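26 de febrero

Cuaderno de salsas, proyecto Ultthorpe

Por fin tenemos curva. Llevaba desde las pruebas de antes de Navidad peleándome con el ketchup de la casa y esta mañana ha salido una bajada limpia, sin el escalón raro del principio, y me he puesto tan contento que he repetido la medida entera por el gusto de verla otra vez. Salió igual (bueno, casi igual, luego lo cuento).

Para quien abra el cuaderno por aquí: el ketchup es un fluido con umbral. Mientras el esfuerzo que le metes se queda por debajo de cierto valor, se comporta casi como un sólido, y de ahí que te lo encuentres quieto en el cuello de la botella mirándote. Pasado el umbral empieza a fluir, y cuanto más rápido lo cizallas, menos viscoso se vuelve. Encima tiene memoria. Si lo agitas y lo dejas en paz, tarda un rato en recuperar la estructura, y ese rato es lo que quiero medir este mes.

Muestras

Son 4 lotes, todos del mismo tomate pera que trituramos en agosto y congelamos en bloques. A y B por escaldado en caliente, C y D triturados en frío y calentados después. Vinagre, sal y azúcar idénticos en todos. B y D llevan además una pizca de goma xantana. Los tarros están en la balda de arriba de la cámara con la letra en la tapa; POR FAVOR que vuelvan a la balda de arriba, que la otra vez apareció el C al lado de las mostazas de Grimshaw y estuvimos media mañana buscándolo.

La diferencia entre caliente y frío es preciosa y se nota con una cuchara. Al calentar deprisa se frenan las enzimas que se comen la pectina y la pulpa conserva el cuerpo. En frío, las enzimas tienen tiempo de trabajar y sale una salsa más suelta, con un olor mucho más fresco, a mata de tomate. A mí el C me parece el más rico de todos. También es el que suelta agua, claro.

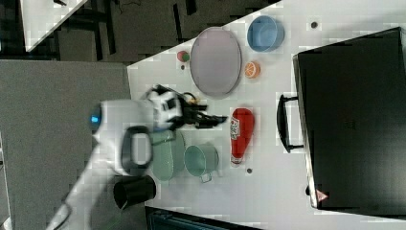 Con el viscosímetro Jisex, lo de siempre: husillo de paletas, vaso ancho, temperatura estabilizada en el baño. El cilindro liso lo he guardado en el cajón y ahí se queda. Con salsas que llevan pulpa, la pared lisa resbala, se forma una capita de suero pegada al metal y lo que acabas midiendo es la capita. Creo que el escalón de las curvas de diciembre venía de ahí. No lo puedo jurar porque aquellos tarros ya no existen, pero con las paletas el escalón ha desaparecido en los cuatro.

Protocolo que he seguido hoy, para copiarlo tal cual:

Llenar el vaso con cuchara, sin jeringa. La jeringa cizalla la muestra antes de tiempo.
Bajar las paletas despacio y dejar reposar 12 minutos con la tapa puesta.
Rampa de subida, luego meseta a velocidad alta, luego rampa de bajada.
Parar. Reposo de 3 minutos. Otra subida.
Anotar el pico de arranque de las dos subidas en la misma línea.

El pico de arranque es lo mejor de todo el ensayo. En la primera subida el A pega un tirón enorme y después se rinde de golpe, como cuando en casa le das el golpe de más a la botella y te inundas las patatas. En la segunda subida el pico existe, pero es enano. Eso quiere decir que con un reposo tan corto la red de pulpa todavía no se ha vuelto a enganchar. El B arranca más suave y recupera antes, se ve que la xantana hace su parte por su cuenta y muy deprisa. El D me ha sorprendido: yo esperaba que se pareciera al C con un poco más de cuerpo y se parece bastante más al B. Hay que repetirlo antes de emocionarse (ya estoy emocionado).

El C, pobre, tiene un umbral tan bajo que está en el límite de lo que el aparato distingue con este husillo. Apuntado como «bajo, sin valor». No pongo número porque me lo estaría inventando.

Lo del casi igual: la repetición del A salió un pelo por debajo de la primera. Usé el mismo vaso sin rellenar, así que la muestra ya venía trabajada. Error mío y además muy instructivo. Vale como dato de memoria larga, no vale como réplica. Mañana, vaso nuevo.

Prueba de botella

Esto es lo que más me apetecía. Las curvas están muy bien, pero quien compra salsa tiene delante una botella, y una botella no hace rampas. Hice la prueba casera con las botellas de cristal de Irport, boca estrecha, llenas hasta el hombro: tapón puesto, inversión, reposo boca abajo, quitar tapón y mirar. Con el A no cae nada. Con el B cae un hilo gordo después de pensárselo. El D sale en goterones. El C sale entero, con entusiasmo, y he tenido que fregar.

Luego lo repetí agitando antes con el tapón puesto, y el A cambia por completo: baja en un bloque y se corta bien al enderezar. Me encanta este A. Si conseguimos que huela como el C tenemos salsa.

También quería apuntar lo de inclinar la botella frente a ponerla vertical del todo. Inclinada, el aire entra por arriba mientras la salsa se escurre por abajo, y el chorro es continuo. En vertical el aire tiene que subir a borbotones a través del cuello y la salida va a tirones. En el A se nota muchísimo y en el C nada de nada.
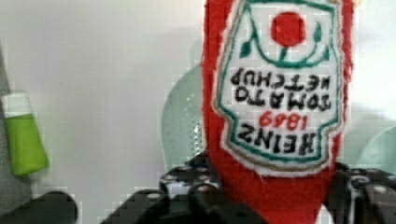 Shayne Lowther comenta que la prueba de botella mezcla dos cosas, el umbral de la salsa y el vacío que se queda en el fondo cuando el aire no encuentra por dónde entrar, y que antes de comparar lotes convendría repetirla con una botella abierta por los dos extremos o con un tubo del mismo diámetro que el cuello. Pregunta también si el tapón se quitó siempre con la misma mano y al mismo ritmo, y dice que en el D sospecha de burbujas atrapadas al llenar.

Tiene toda la razón con el tubo, y me da rabia no haberlo pensado. Hay tubo de vidrio en el armario de la destilación, a ver si alguno coincide con el cuello de las de Irport. Lo del ritmo del tapón no lo controlé. Y las burbujas del D son muy posibles: lo batí con la varilla pequeña para deshacer un grumo de goma y quedó más claro de color, que suele ser señal de aire. Se puede pasar por la campana de vacío un rato y volver a medir.

Pendiente

Réplica del A y del D con vaso nuevo.
Husillo grande para el C (preguntar en Grimshaw si nos prestan el suyo).
Desairear el D.
Cortar tubo y redondear los bordes a la llama.
Mezcla a partes iguales de A y C, preparada con 2 días de antelación para que asiente. Tengo muchísimas ganas de ver esta curva.
Comprar patatas.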